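Slide 6 - reading a station record

Start with Medrano. The gauge there has 100 years of daily rainfall, with 24 months missing after the February flood. Say plainly that the gap stays a gap. We did not fill it from Tandden.
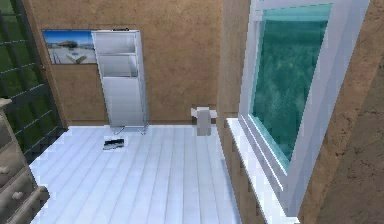 Simulated room, pale plank floor and tan-brown wall

Then compare the two sites. Tandden sits 216 metres higher, so don't average them. Chalerm Ruangrit will have the chart ready.

Pause for questions on gauge height - they always come up. If someone asks about Prerkel, the record is too short to show a trend. Move on to slide 7.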